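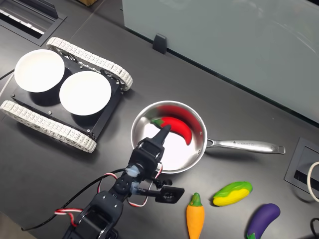 Members with grounds responsibilities at Vesinach will recall that the question of machine access across wet turf was left open in the autumn. The contractor's intention is to bring a tracked chipper over the lower lawn, and the discussion so far has dealt mainly with total weight. The surface of the track deserves equal attention. A belt made up of many small links with raised ridges, as on the little white-tracked chassis in the photograph, meets the ground quite differently from a smooth rubber one, and most of the marking on turf is done when the machine turns. We would therefore ask that the type of track be stated in the method statement, along with the loaded weight.

Kyriaki Politis wrote on 23rd November:

> Dear all,
>
> Karamanlidis have confirmed that they can carry out the crown reduction on the limes at the lower end of the lawn, and that the arisings will be chipped on site. The lorry cannot pass the inner gate, so the chipper would need to go across the grass. The affected area has been measured at 573 square metres, including the strip beside the yew hedge.
>
> They do not normally lay boards for a tracked machine and have not priced for them. Could Grounds please advise whether boards are required, and whether the work may go ahead before the new year?
>
> I should also be glad to know what is to happen to the chip. Rudora have asked whether they might have some of it.
>
> Kyriaki Politis
> Contracts

On the first point, boards are required. They should be laid in a single line from the gate to the working area, with a double width at the place where the machine is to turn. Adico hold the hire agreement for the estate and will deliver to the yard on request. The cost should be shown as a separate item and not added to the day rate.
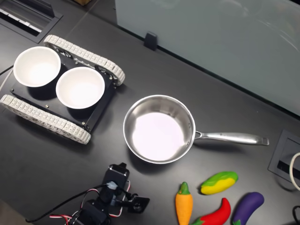
On timing, the lower lawn drains slowly and we would prefer the work to be done in January, during a dry or frozen spell. If the ground gives underfoot on the morning of the work, the visit should be put off. Karamanlidis are asked to accept this in writing before a start date is agreed. The machine is to make no more than two crossings on any one day – one in and one out – and is not to be left standing on the grass overnight.

As to the chip, the hedge strip will take a layer 50 mm deep, kept clear of the stems. It should be stacked behind the yard until spring. Anything left over may be offered to Rudora, who would need to arrange their own collection.

Kyriaki, would you please send the revised method statement to this list when it is received. The lawn will be inspected again two weeks after completion, and any making good will be agreed at that visit.

Ishbel Lindsay
Grounds and Trees, Vesinach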